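Foltthorpe Workshop Rooms
Progress report to the Joseo Fund
Prepared by Karlijn Goossens
September 9, 2018

Period covered

This report covers the work done on the back room since our last report in May. It sets out what was finished, what was spent and what is left to do before the grant closes.

Walls

The brick wall was the largest item in the application. Rai started on it in the second week of the grant period and worked from the back corner toward the front. The old filler was raked out by hand, the joints were repointed in lime mortar, and two cracked bricks near the door were replaced with salvaged ones. We had asked for the brick to be left bare and it has been. Kheri Mushi checked the pointing for us in May and again when the work was signed off. She asked for one stretch near the door to be redone and Rai did this at no charge.

The sockets left in the upper courses by an earlier set of shelves have not been filled. Gijs Van Dijk would like to keep them for a picture rail. The alternative is to plug them with mortar and paint the rail fixings onto the plaster above, but that plaster is thin and we do not trust it with weight. We would like your agreement to leave them as they are for now.

The plaster above the brick had two coats of white. A third coat may be needed along the joint with the ceiling, where the first coat dried patchy.

Ceiling and lighting

We decided against a suspended ceiling. The quote from Privent was well over the line in the budget, and it would have lowered the room more than the users wanted. The beams and ducting have been left open and the ceiling painted white. The saving paid for the new light fittings, which were not in the original application. Sanne Willems approved the change by email and her message is attached to the accounts.

The new tubes are much brighter than the old ones. Two people have said they are too bright in the evening, and Obaidul Biswas is pricing a second switch so that half of them can be turned off.

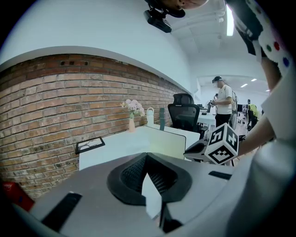
The back room in use, with the brick wall, the white plaster above it and the new lighting.

Use of the room

The room was opened for bookings before the last of the painting was done. There have been 48 bookings in the period, with 308 people signed in at the front desk. Most bookings are for half a day. Evening bookings are still slow – we think the heating is part of the reason, and the price may be another.

Money

The underspend on the walls and ceiling is $789. We ask to move this sum to the lighting line to cover the second switch and the third coat of paint. If there is anything left after that it will be returned with the final accounts.

Still to do

Third coat on the plaster, ceiling joint only.
Second light switch – quote expected from Obaidul.
Decision on the picture rail.
Door closer, which is on order.
Final accounts and copies of all invoices, to be sent by Karlijn.

Please send any questions about the budget change to Karlijn Goossens and questions about the building work to Gijs Van Dijk.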